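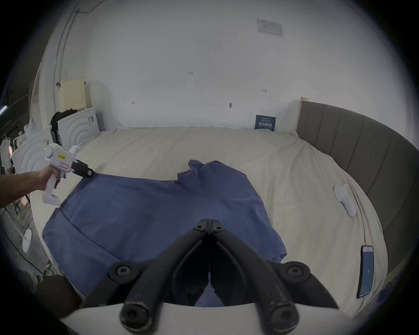 Blue cloth on the bed, wrinkles still in.

Getting wrinkles out without an ironing board

Quick one, packing tonight. People keep asking how I do shirts in a small apartment with no board and no room for one. Short version: bed, steamer, patience. Long version below.

What you need

A handheld steamer or a regular iron, either works. A bed or a table. One thick cotton towel. A spray bottle. Hangers, decent ones, not the wire kind from the dry cleaner.

Water. If your tap water is hard, use distilled. Mine is hard. Killed one steamer already, white crust all over the nozzle, spat flakes on a black dress. Never again.

Before you start

Read the care tag. Cotton and linen take plenty of heat. Polyester, go low. Anything with a rubbery print on the front, turn it inside out and stay off the print. Silk I don't touch, I send it out.

Check for stains too. Heat sets them. Found that out with coffee.

Fill the tank to the line, not over. Plug in, wait for the light or the click or whatever yours does. Then hold it over the sink and let it spit for a few seconds. First burst is always water. You dont want that on the shirt.

Cotton T-shirts, on the bed

1. Towel down first if you're using an iron. Mattresses don't like direct heat and neither do sheets with any synthetic in them. With a steamer I still put a towel under for the damp.

2. Shirt flat, front up. Pull the side seams straight before anything else. Half the wrinkles are just a twisted seam.

3. Start at the collar. Work down, slow. Free hand pulls the fabric tight from the hem. Keep that hand well away from the steam, it burns worse than it looks.

4. Sleeves next. One at a time, lay flat, press from shoulder to cuff. Don't worry about a crease on the fold, hang it and it drops out.

5. Flip. Do the back. Goes faster, no collar to mess with.

6. Hang right away and leave it till it's fully dry. Fold a damp shirt and you get all the creases back plus a smell.

Button shirts

Same idea but order matters. Collar, cuffs, sleeves, then the body. Undo every button. Go between the buttons with the tip, not over them. Cheap ones melt.

Stubborn creases: mist with the spray bottle, wait a minute, then heat. Don't soak it.

Big stuff

Sheets, duvet covers, curtains. Don't try to do these flat all at once, you'll lose your mind. Drape over the bed, do the section in front of you, slide it along, do the next. Curtains I hang first and steam in place, top to bottom, the wieght does the rest.

For sheets I only do the top foot or so, the bit that folds over. Rest is under a blanket.

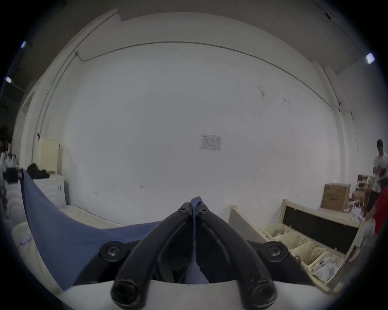

Kátia Figueiredo wrote in to disagree with me on the sheets: "Take them out of the dryer while they're still a little damp and make the bed right then. Pull the corners hard. By evening they're smooth and you never plugged anything in." OK, fair. Tried it with the cotton set, works. Didn't work on the linen one, but I like linen rumpled anyway.

No steamer at all?

Hang it in the bathroom, door shut, hot shower. Fine for light wrinkles, useless on a hard fold line. Or toss it in the dryer with a damp washcloth, 10 minutes, medium, and take it out the second it stops.

Hair straightener for collars, yes, if it's clean. Low setting. Wipe the plates first or you'll have hair product on your collar.

When you're done

Unplug. Let it cool. Empty the tank, every time, don't store it full. Wipe the nozzle. Crust building up? Check the manual before you pour vinegar in, some makers say no.

Will do a post on folding for a suitcase when I'm back in August. Comments open till then.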